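Molteo Hand Gripper Kit

From the Clemstead Robotics Wiki, the free hobby reference anyone can edit (please do, I can't write all of these)

The Molteo is a hand-held two-finger gripper kit sold for recording how people pick things up, so that a robot arm can be taught to do the same job later. You hold it, squeeze it, go about your business, and the camera on top keeps a record of what the fingers were doing. I've had the Molteo on my desk (and my couch, and my kitchen counter) since May, so this article leans on my own use of it plus the paperwork that comes in the carton. If your unit behaves differently, add a note on the talk page!

Background

Molteo is a small outfit that started out making spare fingers for other people's grippers. The kit came later, and you can kind of tell — the fingers are the best thing in it, and the software feels like it was written by somebody who would much prefer to be designing fingers. There have been 2 hardware versions. The first had a stiff trigger that made my thumb ache just reading about it, and I never owned one. Everything below is about the second.

What you get

The standard carton holds the gripper, a camera bracket, a cable, a little bag of screws and a set of spare pads. The camera is sold separately, which annoyed me at checkout and still does. The full pack adds a hard case and costs 252 dollars, and I'd skip it unless you travel with the thing. Mine has lived in a tote bag with no ill effects.

Putting it together took me 30 minutes with one wrong turn: the bracket will happily go on backwards, and the manual shows it from the one side where you can't tell. Check that the cable leaves the bracket on the side away from your thumb before you tighten anything.

Use

This style of tool is at its best with household jobs that are easy for a hand and miserable for a robot. Packing and unpacking groceries is the usual first exercise, and snacks are a great choice if you ask me. The bags are slippery, they squash, they lean on each other, and no two land the same way. A plain box with the flaps out of the way makes life much easier, because you can come straight down with both fingers open and you aren't fighting cardboard the whole time.

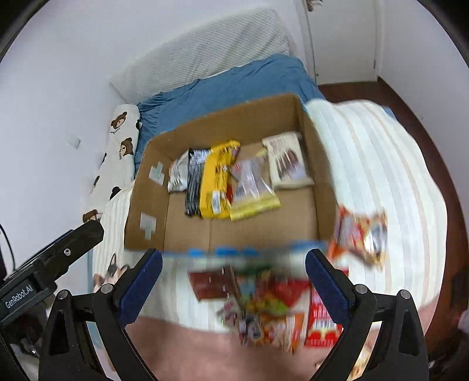
Snack packing with a two-finger hand gripper, with an open cardboard box on a bed.

Soft surfaces are worth trying too. A box on a bed or a couch can shift and tilt when you brush against it, and that's much closer to real life than a bolted-down table. My own rule is to do a few slow runs first, then speed up once my wrist has stopped arguing with me. Fast moves give you blurry video, and blurry video is a pain to label, so I try to keep the quick part for when the fingers are already closed and the load is on its way.

Pad choice matters more than I expected. Rubbery pads hold crinkly wrappers nicely, but they pick up lint from blankets like you wouldn't believe (a damp cloth sorts it out). The foam ones from Piątek also fit and are gentler on chips, though they wear down at the tips pretty quickly.

Software

Recordings come off the camera and go into Teltard, a free desktop program that lines up the video with the finger positions and lets you trim the ends. It's plain looking and it crashed on me 3 times in the first week — always while exporting, always on long clips. Keeping clips short cured it. Folder names with spaces in them also cause trouble, so use underscores and save yourself an evening.

Reception

Opinion on the Clemstead forum is split. People who already own an arm tend to like the kit a lot. People who bought it hoping to skip the arm entirely are grumpier, and I do have some sympathy, as the store page is pretty vague on that point. I'm in the happy group, with a grudge about the camera.

See also

Piątek foam pads
Teltard export settings
Bracket fitting, second version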